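Trustau Tabletop Demonstration Kit

Home / Data Collection / Kits and Stations / Tabletop

Teach your arm the way you would teach a new housemate, by showing it how things are done in your kitchen, again and again, until it gets the idea.

The Trustau Tabletop Kit is everything a small team needs to start gathering demonstrations for a learned policy on an ordinary bench. We put the first one together for ourselves, after a long winter of clamps, borrowed webcams and spreadsheets that never quite matched the recordings, and the one we ship today is still very much that kit (with better cables, thank goodness). You guide the arm through the job with the hand controller, the recorder stores the joint positions and the camera views together, and at the end of each attempt you tap a pedal to keep it or throw it away.

What comes in the box

Hand controller with wrist strap, left or right
Two-button foot pedal
Fixed camera with bench post and wall bracket
Garwood recorder box, with room for some 3000 short episodes
Matte gray bench mat
Printed task cards for 8 starter tasks
Power supplies and a bag of spare screws

The arm and gripper are not included. The recorder works with most arms that accept position commands over a network cable, and our support desk is happy to look over your model before you order.

About the starter tasks

We chose tasks that people do at home without thinking, and that turn out to be surprisingly fussy when you have to do them through a controller. Folding a washcloth is on the cards, and so is putting the lid on a jar, but the one our customers write to us about most is toast. A slice of bread is light, it crumbles if you squeeze it, and it has to come up cleanly before it goes anywhere near the rack. Loukia Karras, who wrote the cards, suggests that you move the rack a little between attempts and turn the toaster a few degrees now and then, so the policy doesn't simply memorize one spot on the table. She also likes to start some episodes with the slice leaning or sitting low. For practice sessions, leave the toaster unplugged and use day-old bread - it holds up much better.

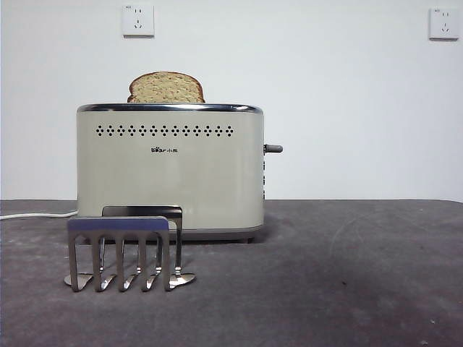
Toast task, fixed camera view: bread in the slot, rack in front of the toaster.

How many demonstrations will I need?

It depends on the task and on how tidy your operators are. For the toast task we usually tell people to plan on 400 kept episodes before the first training run, and then to look hard at where the policy hesitates and record more of exactly that. Khải Đồng on our support team would much sooner see a smaller set with honest variety in it than a big one recorded in a single afternoon by one tired person, and he will tell you so at length if you call!

Keeping and discarding

The left pedal keeps, the right pedal discards. Discarded episodes stay in a separate folder until you clear it, so a slip of the foot is no great tragedy. You can add a short note to any episode afterward, such as "dropped at rack" or "second try at grasp," and filter by note when you export.

Good to know

Bench depth: 600 mm or more
Setup time: one morning, including camera calibration
Export: joint positions, gripper opening, video and notes, with matching timestamps
Warranty: two years on all parts except the mat

Extra mats, replacement pedals and the Rorkdale long bench post are sold separately. For quotes and school pricing, write to Svenja Petersen through the contact form and tell her which arm you have.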